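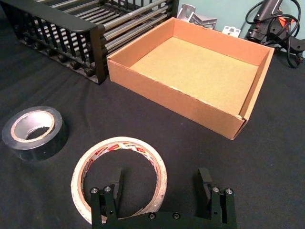
When can plot holders at Moltodside Community Garden start turning over their beds this year?
Digging may start as soon as the soil in a given section passes the moisture check, and the first sections will be checked in the last days of February.

The garden's new soil rules were posted on Feb 24, 2022, and apply to all 30 plots. They replace the fixed opening date used in earlier years, under which the whole site opened at once regardless of soil condition.

The site sits on silty clay loam over a compacted subsoil. Working it too early smears the clay and closes the pores, and the clods that form can last well into summer. Tonantzin Valdovinos, the garden's soil coordinator, said the effect was plain last season in the low plots along Hamdy Creek.

"Those beds were tilled wet," Valdovinos said. "The surface crusted after the next rain and carrot germination was poor. The upper beds got the same seed and the same compost, and they came up evenly."

Under the new procedure, a sample is taken from each section at a depth of five inches and squeezed by hand. If the ball crumbles under light thumb pressure, the section is opened. If it holds its shape or leaves a shine on the palm, the section stays closed and is checked again after several dry days. Results go on the board by the tool shed. A section can be closed again after heavy rain.

The rules also limit powered tilling. Of the 30 plots, 11 are in the low section and are now restricted to broadforks and hand tools for the full season. The other 19 may be tilled once in spring, with the tines set no deeper than five inches. A second pass for weed control is not allowed anywhere on the site. Plot holders who want to keep a bed untilled may do so, provided that it is mulched or planted in a cover crop.

Winter rye is the main cover crop at the garden and has to be dealt with before planting. Plot holders are asked to cut it at ground level while it is still short, leave the roots in place, and wait two to three weeks before direct seeding small-seeded crops such as lettuce and carrots – fresh rye residue can hold back germination. Transplants are less affected and can go in sooner.

Compost for the season will come from Plerkus, a local yard waste processor, and will be dumped on the gravel pad inside the Dravix Road gate. It should be spread on the surface in a thin layer. Material that is still warm or smells of ammonia should be left on the pad and reported.

Soil pH was last tested in the fall and was slightly acid in the upper plots and near neutral in the low section. No general liming is planned. Plot holders growing beets, spinach or cabbage in the upper plots may lime their own beds, using pelletized lime at the rate on the bag.

Paths between beds remain open throughout. Walking on closed beds is not permitted, and boards are available at the shed for anyone who needs to reach overwintered garlic or leeks.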